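Okay, I have been obsessed with one thing since September and my friends have asked me, kindly, to take it somewhere else. So: a thread about how rooms sound. Ordinary rooms! Kitchens, stairwells, the place you do your taxes. Come along.

It began with a bathroom. I moved into an apartment on Rainer Street with a tiny tiled bathroom, and one morning I was humming while brushing my teeth and one note got HUGE. The notes on either side were just me humming. That one note sounded like a cello had moved in.

I did it again. Same note. I did it at midnight with the door closed and a towel over the rail, and the note was still there. I had found my bathroom's favorite note and I can't tell you how happy this made me.

What's going on is that sound bounces between the walls, and for certain pitches the bounces line up and reinforce each other. The distance between the walls picks the pitch. Small room, higher notes. Big room, the lowest ones are so low you mostly feel them as a kind of boominess.

Try it! Start as low as you can and slide up slowly with your mouth closed, like a very tired siren. Somewhere in there the room will join in. Small and tiled works best. Shower stalls are spectacular.

My next-door neighbor Borislav Nedeljković heard me doing this through the wall and knocked. I thought I was in trouble. He wanted to know if I'd tried the elevator.

(The elevator is very good. It's lower than my bathroom and a bit fuzzy, and it goes dead the second the doors open.)

So then I started clapping in places. One clap, sharp, hands slightly cupped, then shut up and listen. Four claps if it's a good room. You learn so much from what comes after.

An empty bedroom with bare walls gives you a zippy, metallic little tail, almost like a spring being flicked. That's called flutter echo. It's the clap going back and forth between two flat walls that face each other, so quickly that your ear hears a buzz.

A bedroom somebody sleeps in hardly does it at all. The mattress alone eats a ton of sound. Add curtains, a pile of laundry, an open closet full of coats, and the clap just sort of lands and stays where it landed.

If you ever need to record a voice message that sounds good, get in the closet. I mean it. Stand facing the coats. I recorded my sister's whole birthday message in there and she asked what microphone I'd bought.

Now, offices and meeting rooms. I used to find these boring and I take it all back. They're a tug of war between hard stuff and soft stuff, and once you start looking for who's winning you can't sit through a meeting normally again.

The floor is often doing a lot of the quiet work. Carpet is great at soaking up the high, scratchy part of the sound: shoe noise, chair noise, the s in everybody's sentences. Then you put a big smooth table on top of it and the table throws your voice right back up at you. 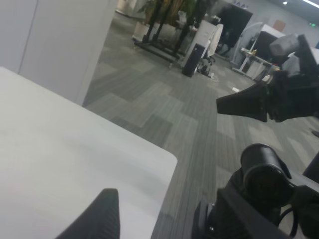 Hard white tabletop, soft gray carpet, tall flat panels behind. Guess which one eats the clap.

Tables are sneaky, by the way. Your voice reaches the person across from you twice: once straight through the air, and once off the tabletop, a hair later. The two mix and some pitches get canceled a little. It can make people sound slightly hollow, especially on a call with the microphone up on a stand.

A tablecloth helps. A thick one, or a folded blanket if you don't mind looking like you're about to have a picnic. Do a before and after recording on your phone and listen with headphones. It's subtle and then once you hear it, it's not subtle at all.

Carpet has a weak spot, though, and it's low sounds. Thin carpet does next to nothing for a bass note. The reason is size, and this is my favorite fact in the whole subject, so please sit down.

Sounds have a length. A physical length! A low hum at 100 vibrations a second is more than 11 feet long from one wave to the next. It's longer than my kitchen. A skinny layer of fuzz on the floor is not going to bother something that big.

The s sounds, meanwhile, are a couple of inches or less. Those get tangled up in carpet and curtains and sweaters very happily. So a room with only thin soft things in it ends up dull on top and boomy underneath, like someone talking through a wall.

I explained this to Poppy Bainbridge on the bus (the 26, which has a gorgeous low drone when it idles) and she said "so you'd need a couch." YES. You'd need a couch. Big, deep, squashy furniture does reach further down than carpet can. Bookshelves are good too, partly because they're lumpy and scatter things in all directions.

Poppy is a choir person, so of course she'd been living in this world for years without making a fuss about it. Her choir rehearses in a low carpeted room and performs in a stone church, and they have to sing differently in each one. Shorter consonants and bigger gaps in the church. Slower, too.

She took me to hear them warm up in the church and I about lost my mind. They stopped on a chord and the chord did not stop. It hung up there and slowly went dark, high notes first, and then the low ones, and then just the sound of people breathing.

That going-dark thing happens in most big rooms. Air itself absorbs the very high sounds as they travel, and in a big space they've traveled a long way by the time they get back to you. I had never once thought of air as something that eats sound.

And then it fills up with people and changes again! A crowd in winter coats is basically a field of cushions. Poppy says they always plan for the room to be drier once the audience is in, and on a night with low turnout everything rings longer than they'd practiced.

Let's do stairwells. I think a concrete stairwell might be the best free instrument in any town. Whistle one note, then another on top of it while the first is still going. You can harmonize with yourself. The parking garage at Pastbridge has one that made me say a word I don't usually say on here.

Borislav came with me for that one and brought his old harmonica. He knows maybe one and a half tunes. In there it sounded like the end credits of a movie. A man walking down with his groceries stopped a flight up and waited for the end, and then clapped, and then the CLAP was amazing, and then all of us were clapping.

Outdoors, the thing to listen for is nothing. Stand in a wide open field and clap and it's just gone. It feels weirdly flat, like your hands aren't working. Fresh snow is even stranger, all those little air pockets soaking up whatever hits them. I'm counting the weeks till winter.

Some things that have changed for me since I started paying attention:

I pick restaurant tables differently. Away from the big window, near the curtain or the coat rack, back to something soft. My dad wears hearing aids and we had the first dinner out in ages where he didn't have to ask me to repeat things. Worth the whole hobby right there.

I put a rug in the hallway and hung a quilt on the long bare wall. The front door used to slam like a cannon. Now it goes "whump." I open and close it for guests.

I can tell with my eyes closed when I'm walking toward a wall. Seriously, try this one, slowly, with a hand out in front of you. Make a steady shhhhh sound and walk. The shhhh changes color as the wall gets close. Everybody I've made do this has laughed out loud the first time they got it.

I also hear when somebody on a podcast has moved house. This is not a useful skill but I'm keeping it.

If you want to start, start tonight with your own place. One clap in every room, including the closet. Then hum in the bathroom. No gear, no app, and your neighbors will either complain or show up with a harmonica.

Then tell me your bathroom's note!! Mine is somewhere close to an A, according to Poppy, who stood in the tub to check.

Oh, and I forgot wells. And tunnels! There's a short brick footbridge tunnel near the river where you can whisper on one side and it crawls up the curve and comes down on the other. I'm going back this weekend with Borislav and a bag of things that make noise. Will report.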